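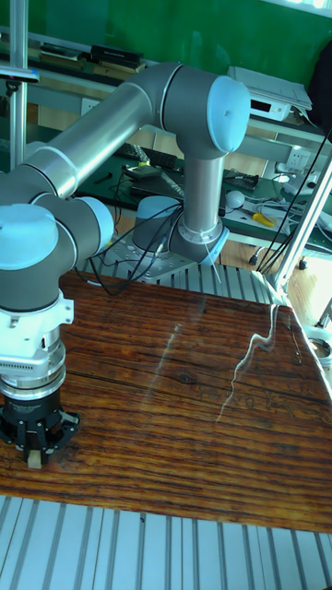
Home News Workshop Finishes Contact

A tabletop that is not for hiding

The woodworker who runs Altar, a one-person tabletop shop, finishes most of the work by hand and sends it out with the knots still showing. Customers used to ask for clear boards. Now, the owner says, they ask for the opposite.

"People come in and point at the knot first," the owner said on a Saturday morning, between two coats. "They want the red-brown color and the dark streaks, and they want one thing in the wood they can find again with a finger."

The shop has been open for 14 years. It started with chairs, which the owner gave up. "I was slow at chairs. I like a big flat surface."

A knot is a weak spot for a finisher. The grain turns around it, and the wood there takes lacquer unevenly. The owner seals the knot first with a thin coat, leaves it overnight and sands it level before touching the rest of the board.

"If you skip that you get a dull ring," the owner said. "You don't see it flat on. You see it when the light is low, and then you see it forever."

The lacquer is from Skeltov and goes on in thin coats. The shop tried a matte finish for one season and went back to gloss. Gloss shows dust and fingerprints, and the owner admits it can be hard to sell to families with small children.

"A glossy top gives you the window back. You get a long wavy streak across it in the afternoon. Some people can't stand that and I tell them to buy something else."

The waviness comes from the surface, which is sanded by hand and never perfectly flat. The owner could flatten it further – a neighboring shop, Pilteo, has a machine for it – but has used that machine only for one large order, a run of 30 tops for a restaurant.

Scrap goes in a bin by the door. Most of it is cut into small blocks, which are used for testing color and for keeping tops off the bench while they cure. The blocks are left bare until they are needed.

Asked about care, the owner kept it short. Wipe with a soft damp cloth, then a dry one. No spray polish. Felt under anything heavy.

"And leave it alone for the first month. Almost 40 days is better. It feels hard before it is hard."

The next batch is due in August. The owner had not decided how many tops it would include.

10 comments
14 shares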